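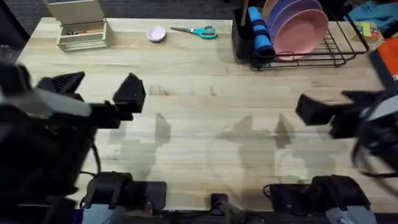

Postes bimanuels : équipement et budget

Site de Brastham, mise à jour du 5 octobre 2025. La galerie accompagne la demande d'achat Gerero pour l'exercice qui s'ouvre en janvier.

Poste A, plateau en bois. Deux bras à pince noire, embases au bord de la table. Égouttoir avec trois assiettes, bol rose, ciseaux.

À chiffrer : 2 postes identiques, soit 4 bras, et 2 jeux de doigts de rechange. Devis Hájek reçu, devis Tallness attendu. Câblage hors lot.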